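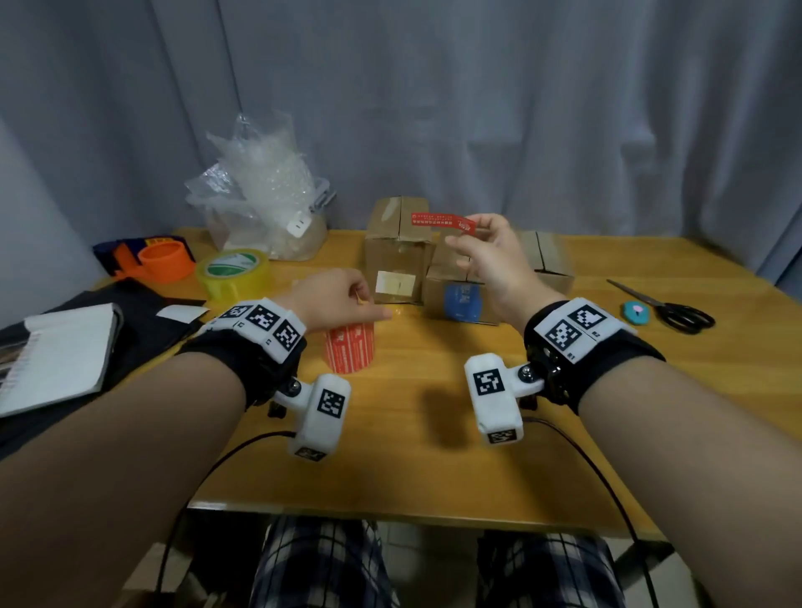 My sister-in-law says you can't call it moving to a smaller place if you rent a storage unit to hold the difference. She told me this over the phone while I was standing in the storage unit, which gave her words a nice echo.

August 2024
Posted by the management

She has a point, and I've been avoiding it for a good while now. When we left the house on Norer Street we gave ourselves a generous deadline and a firm rule, and then we gave ourselves a ten-by-ten at Trevex Storage off the bypass, for the things the rule didn't seem to apply to. The first month was a dollar. I would like a word with whoever came up with the first month being a dollar. It's now 62 dollars, plus insurance, plus the padlock they made me buy because mine was the wrong shape.

So in July I decided to empty it. I took a folding chair, a marker, and a box of those heavy black bags, and I drove out there feeling like a person in a magazine article about starting over.

The books say to begin with things you have no feelings about. Fine. I started with the cables. It took me most of a morning to find out that I do have feelings about cables. Every one of them went to something, once, and the minute I let it go I'm sure that something will come back from the dead and need charging. I kept a shoebox of them. It was two shoeboxes but I pushed them together.

Then the kitchen stuff. We owned a fondue set, a bread machine, a second bread machine (a Biris, the good one, with the paddle that's been missing since before we moved), and a waffle iron shaped like a farm animal I've never been able to identify. My husband says pig. I can see pig, but I can also see a sort of surprised sheep. It stayed in the donate pile for an hour, then came home with me on the passenger seat. We've had waffles once. They stuck.

The donation place is its own story. I'd pictured somebody being pleased. I pulled up to the dock behind the Tseng Plaza with a full trunk and a young man looked into it the way a dentist looks into a mouth. No bread machines. No cribs, which I knew. No encyclopedias, which I sort of knew. No lamps without bulbs. I said the lamp had a bulb at home and he nodded like he'd heard that one before. He did take the fondue set, all the forks included, and I drove off feeling I'd gotten away with something.

What I really wanted to write about is the paper. I thought paper would be easy, being flat. There were tax returns from jobs I don't remember having. There was a folder marked IMPORTANT in my handwriting with a takeout menu in it, and under the menu, the warranty for a dishwasher that belonged to the house before the house before. There were birthday cards signed by people whose names I had to say out loud a few times. I'd set aside an afternoon and about 60 pages in I was sitting on the concrete reading a letter from the water department like it was a novel.

I don't have a system for paper. People keep sending me their systems. One reader swears by a single drawer, and when the drawer is full you burn something. Another scans it all and keeps the scans on a drive, and keeps the drive in a drawer. My mother's was to iron things flat and put them under the mattress, and when she died we found out the mattress had been quite a bit higher than it should have been.

The furniture I did get rid of, mostly. The big dresser went to a couple who came with a truck and a lot of confidence. It had three drawers that opened and one that had never opened for us, not even the day we bought it. I mentioned this. They said they were handy. I think about that drawer. I'd like to know what's in it, and I'd also like not to hear from them.

The armchair nobody wanted, at any price, including free. I listed it at 100 dollars, out of pride, then at 40, then at nothing, then at nothing plus I'll help you load it. A woman wrote back asking if it came from a home with cats. I said it didn't. She wrote, oh, that's too bad, and I never heard another thing from her. The chair is in our bedroom now, with clothes on it, doing the only work it was ever any good at.

The unit isn't empty. I want to be straight with you about that after all the big talk in the spring. But you can walk into it, and turn around, and walk out, and there's a clear patch of floor on the left where you could put something if you had something to put. The woman at the Trevex desk told me I might qualify for a five-by-five, which would save me 22 dollars a month, and there's a special on right now if I sign for the year.

The first month is a dollar.

I told her I'd think about it. I took the brochure home and I've put it in the folder marked IMPORTANT, behind the menu. The restaurant is still open, by the way. We called. They don't do the spring rolls anymore, but the number's the same.

Contact | © All grumbling reserved | Back to top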